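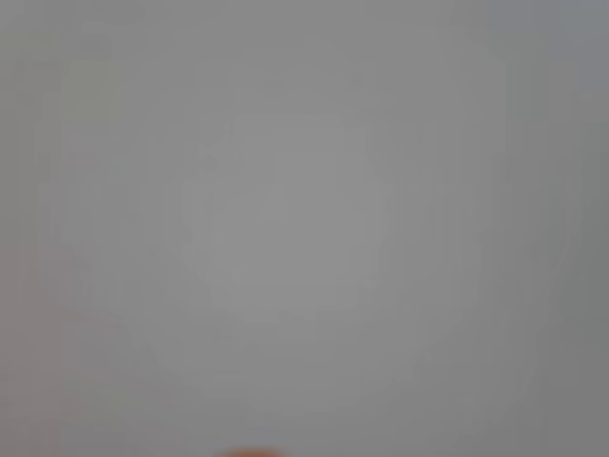
The Weight Nobody Wins

Inside a judo club that stopped cutting, and what happened to its results

By Dineo Rampersad
August 7, 2026

Five in the morning, January, a parking lot behind the Grikow sports hall. Four teenagers in trash bags and two sweatshirts each, jogging laps. One of them is spitting into a bottle. Weigh-in is at seven.

That was Lesia Didenko's last cut. She was 17, trying to make 57 kilos off a body that wanted to be 61. She made it. Then she lost her first match in under a minute, and her second, and slept the whole way home with her head against the van window.

"I don't remember the throws," she told me. "I remember the bottle of orange juice after weigh-in. Best thing I ever tasted in my life."

Her coach remembers it too. Vsevolod Semeniuk has run the Stilier Judo Club for most of his adult life, and for most of that time he cut weight out of kids the way it was cut out of him. Sauna, spit, no dinner, no complaining. He drove the van that night. Says he had plenty of hours to think.

"I had four kids back there and not one of them fought well," he said. "Good judo all week in the gym. Then Saturday morning clothes, no judo." He means the trash bags.

The next practice he put a sheet of paper on the wall. One rule on it. You fight at the weight you walk in at.

Parents were not happy. Some of them very much not happy. The logic of cutting is simple and everybody in the sport knows it by heart: go down a class, meet smaller people, throw them. Moving up meant meeting bigger people, and who wants that for their daughter? Two families left for the club in Lisine within a month, where the old way was, and is, still in force.

Didenko went up to 63. First tournament, out in the second round. Next one, same. She says she felt strong and got beat anyway, and this was worse in a way because there was no excuse for it.

"Grip fighting," Semeniuk says, when I ask what was wrong. Just that. Then, after a while, more. At 57 she was the stronger girl, on paper, so she'd take any old grip and muscle it. At 63 she couldn't. A lapel and a sleeve, taken lazily, got her nothing but a trip onto her back.

So they went back to hands. Whole sessions with no throws in them. Sleeve first, then collar. Break, reset, sleeve first. I watched one of these and will say it's not exciting. Pairs of people slapping at each others' wrists for an hour. The tape on Didenko's fingers had gone gray and she changed it twice.
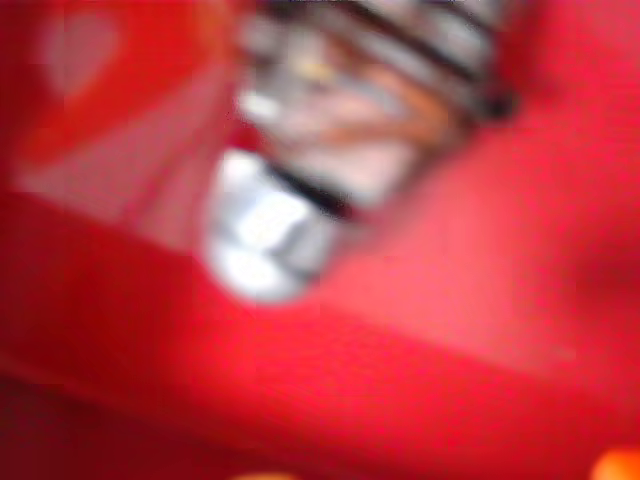 Does moving up a weight class mean giving away too much strength?

Less than most juniors fear. A few pounds of difference matters in a stalemate, when both people have the grip they want and are just pulling. A fighter who gets to her grip first, and who has eaten breakfast, gives up very little, and she keeps her speed into the last minute when a drained opponent starts to stand upright.

The last minute. Everyone at Stilier talks about the last minute. Semeniuk started writing down when his people score, in a school notebook with squared paper, and over one full season he logged 191 matches. He let me go through it. The handwriting's awful. But the pattern's there if you squint: before the rule, his kids either won early or they lost late. Now the late scores are theirs a lot more often, and golden score, the overtime nobody used to want, has turned into something they almost steer toward.

Is it the food? Is it the grips? He won't say. Could be they're just older, he says, and shrugs, and closes the notebook.

Melaniia Stasiv thinks it's the food. She's a dietitian, comes in one evening a week, used to fence. Her view on what a crash cut does is pretty blunt. You can drink the water back after weigh-in, she says, some of it, but you don't get back the sleep or the training you did on an empty tank all that week. And the training is the part she gets worked up about.

"They think the cut costs them a morning," Stasiv said. "It costs them five practices. They stand there. They go through the drill. Nothing goes in."

She doesn't weigh anyone. The scale is in a closet in the hallway and comes out before tournaments, so nobody lands in the wrong bracket, and then goes back.

Not everyone buys it. I drove out to Lisine to see Liudmyla Hrynyshyn, who took in the two families and has a shelf of results to point at. She isn't the villain in this. Her cuts are small, she says, planned over weeks, no saunas for anybody under 18. She thinks Semeniuk went from one extreme to the other.

"At senior level they'll all have to make weight," she said. "So when do they learn? At 22? In a hotel bathroom, alone?"

It's a fair question and I took it back to Stilier with me. Semeniuk chewed on it. He said a grown adult can decide what she likes. He said his job is to hand over a grown adult who still wants to do judo.

Which gets to the other thing, the one not in the notebook. They stay. Sixteen, seventeen is where clubs bleed kids, everybody knows that age. Stilier still has most of Didenko's group turning up, including one boy who hasn't medaled at anything, ever, and who has the nicest uchi mata in the building.

The Verbruggen Open was the one Didenko wanted. Big hall, 915 entries, mats running all day and the fighters lying around on their bags in the corridors. She had a proper breakfast. Eggs, bread, a banana, and another banana. Won her first on a hold-down. Won the second with 3 seconds left, a drop seoi nage off the sleeve grip, the boring one, the one from all those wrist slapping evenings.

Lost the semi. A tall left-hander got over her back and that was that. She fought back through for bronze and it went to golden score, long, both of them bent over between calls with their hands on their knees. The other girl picked up her third penalty for passivity. Not a pretty way to win a medal.

Didenko's bowing off and I can see she's annoyed. Wanted the throw. Semeniuk is already talking at her before she's off the mat, showing her something with his left hand, elbow up, elbow up, and she's nodding and looking past him for her bag, where there's half a sandwich.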